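Flotden Review
Home Essays Notes Archive Contact
Search this site Enter keywords Go

The Case for Ordinary Clutter

By Despina Athanasiadis

Thursday, September 3, 2026

Institutions that gather demonstrations for learning systems have long preferred the clean bench. One object is placed on a plain surface under even light, and an operator picks it up several hundred times. The resulting records are easy to check and easy to count. It is the position of this essay that they are also of limited value, and that public funding should favor examples gathered in homes.

The Gkikas collection, completed last December, holds 3092 demonstrations. Of these, 430 were made in bedrooms, with hand-held grippers, among the belongings that people keep there.
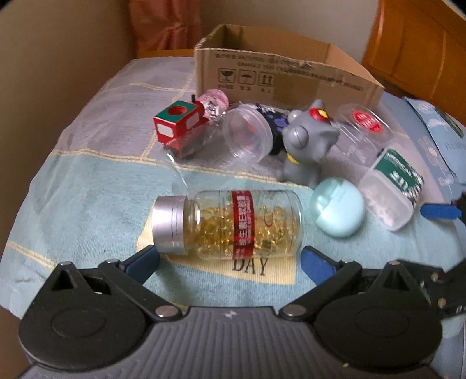 The difference matters most where materials are difficult. Clear plastic takes its color from whatever lies behind it. Printed cloth carries lines and letters that a system may mistake for the edges of things. A wrinkle changes the height at which the fingers should close. None of these conditions is unusual in a household, and a system that has never met them cannot be expected to manage them.

Critics of the Tidus program object that such records are uneven and costly to review. The objection is fair. Two reviewers may disagree on where a grasp begins when several items stand close together, and the Brurkano guidelines offer little help on the point. Better guidelines should be written. A return to the bare table would only postpone the work. 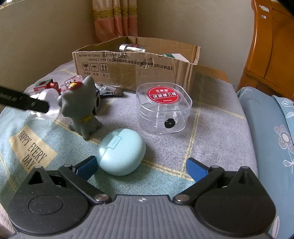
Open gripper at a mint-green earbud case, with a cat figurine to its left.

Funding bodies should therefore require three things of any new collection: a stated share of household examples, a record of rejected attempts, and a plain account of how the objects were chosen. The last of these is the most often neglected. Operators tend to select what they already know how to grasp, and that preference passes into the system unrecorded.

Contact the editors | Copyright Flotden Review | Back to top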